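## 3 Episoden aufzeichnen: Aufgabe „Trommel entladen“

Dieser Abschnitt setzt voraus, dass der Purkine-Leitstand eingerichtet ist und beide Arme sowie alle Kameras kalibriert sind. Die Aufzeichnung erfolgt im Teleoperationsbetrieb. Für jede Serie sind 75 gültige Episoden vorgesehen, eine Episode darf höchstens 900 Sekunden dauern.

**Vorsicht – Quetschgefahr.** Während der Aufzeichnung darf sich keine Person im Arbeitsbereich der Arme aufhalten. Die Szene nur bei gesperrten Antrieben umbauen. Der Not-Halt-Taster muss für den Bediener jederzeit erreichbar sein.

### 3.1 Szene vorbereiten

1. Waschmaschine vom Netz trennen. Die Trommel muss stillstehen und trocken sein.
2. Wäschekorb leer vor die Maschine stellen. Die Griffe zeigen nach links und rechts.
3. Prüfen, ob sich die Tür vollständig nach links öffnen lässt, ohne den Korb zu verschieben.
4. Textilien gemäß Serienplan in die Trommel legen. Lage und Faltung zwischen den Episoden variieren.
5. Tür schließen, bis die Verriegelung einrastet.
6. Arme in Grundstellung fahren und Greifer öffnen.

**Hinweis:** Der Korb soll nicht immer auf derselben Stelle stehen. Eine Abweichung von einigen Zentimetern zwischen zwei Episoden ist erwünscht, Markierungen auf dem Boden sind nicht zulässig.

### 3.2 Kamerabilder prüfen

1. Im Leitstand die Ansicht „Kameras“ öffnen.
2. In der Kopfkamera muss der Korb vollständig sichtbar sein. Ein Anschnitt der Maschine am oberen Bildrand ist zulässig.
3. In der Handgelenkkamera müssen beide Greiferfinger zu erkennen sein.
4. Belichtung auf „fest“ stellen. Spiegelungen im Türglas werden nicht korrigiert.
5. Zeitversatz der Kameraströme ablesen. Bei Meldung 203 den Synchronisationsdienst neu starten und die Prüfung ab Schritt 2 wiederholen.

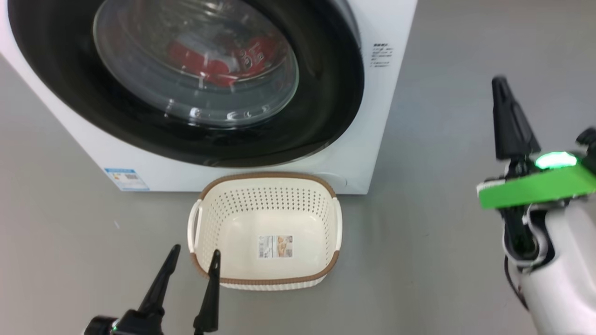
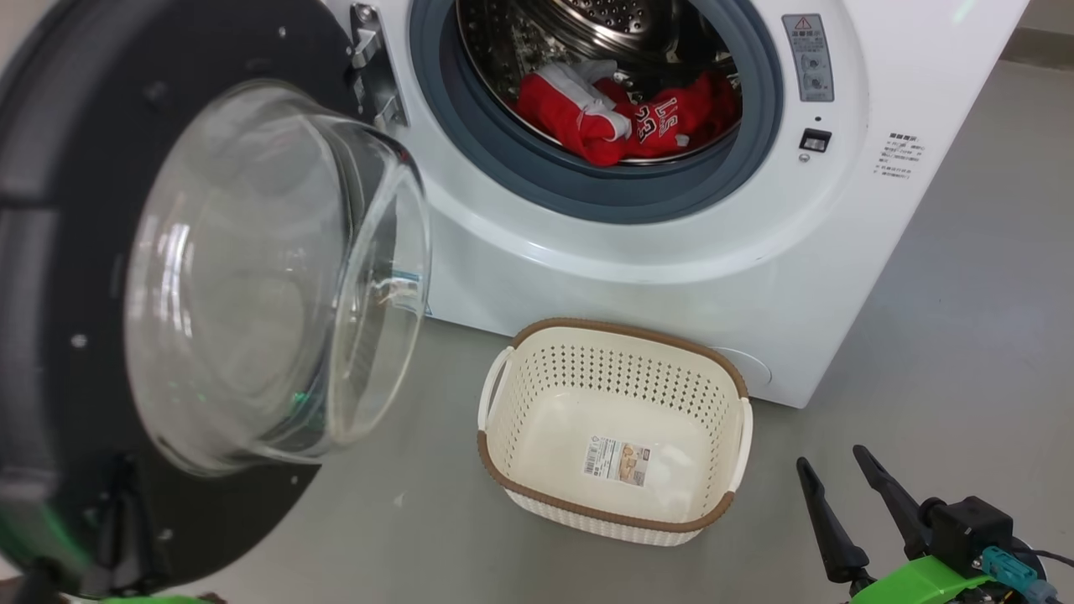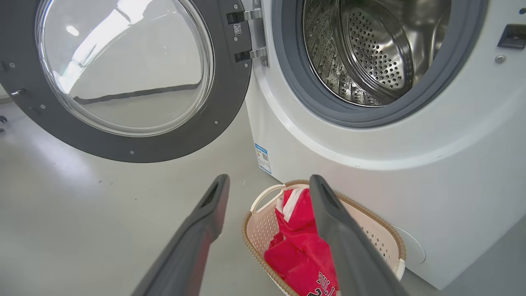
*Abb. 3-1 bis 3-3: Tür geschlossen, Korb leer (Kopfkamera); Tür geöffnet, Textilien in der Trommel (Kopfkamera); rotes Kleidungsstück im Korb, Trommel leer (Greiferkamera).*

### 3.3 Episode aufzeichnen

1. Serie und Aufgabenkennung auswählen. Das Feld „Szene“ nicht leer lassen.
2. Antriebe freigeben und Aufzeichnung mit der Taste **REC** starten.
3. Tür mit einem Greifer öffnen und bis zum Anschlag schwenken. Nicht am Türglas ansetzen.
4. Mit geöffneten Fingern in die Trommel einfahren, ein Textil greifen und herausziehen. Die Finger dürfen die Türmanschette nicht einklemmen.
5. Textil über dem Korb absenken und loslassen.
6. Schritte 4 und 5 wiederholen, bis die Trommel leer ist.
7. Arme zurückziehen und Aufzeichnung mit **STOP** beenden.

Fällt ein Textil neben den Korb, wird die Episode nicht abgebrochen. Der Bediener nimmt das Textil mit dem Greifer auf und legt es in den Korb. Solche Verläufe als „Korrektur“ kennzeichnen. Sie gehen in den Trainingssatz ein, sofern die Endlage erreicht wird.

**Vorsicht – Sachschaden.** Lässt sich ein Textil nicht ohne erhöhte Zugkraft lösen, Greifer öffnen und neu ansetzen. Bei verhaktem Greifer Antriebe sperren und den Finger von Hand freilegen.

### 3.4 Episode bewerten

Nach jeder Episode öffnet Purkine das Bewertungsfenster. Eine der folgenden Kennzeichnungen ist zu vergeben:

| Kennzeichnung | Bedingung |
|---|---|
| Gültig | Trommel leer, alle Textilien im Korb |
| Korrektur | wie „Gültig“, mit mindestens einem Fehlgriff |
| Abbruch | Endlage nicht erreicht oder Not-Halt ausgelöst |
| Gesperrt | Person im Bild oder Kamerastrom unvollständig |

Episoden mit der Kennzeichnung „Gesperrt“ werden nicht übertragen. Episoden mit „Abbruch“ bleiben lokal gespeichert und zählen nicht zur Serie.

### 3.5 Serie abschließen

1. Anzahl der gültigen Episoden im Leitstand ablesen. Episoden mit „Korrektur“ zählen mit.
2. Stichprobe von 3 Episoden in voller Länge abspielen und auf Bildaussetzer prüfen.
3. Serie an den Ferketo-Speicher übertragen. Die lokale Kopie erst nach der Prüfsummenbestätigung löschen.
4. Antriebe sperren, Textilien aus dem Korb nehmen und Tür der Waschmaschine offen stehen lassen.

Ein Wechsel der Greiferfinger innerhalb einer Serie ist nicht zulässig. Nach einem Wechsel die Handgelenkkameras gemäß Abschnitt 2 neu kalibrieren und eine neue Serie anlegen.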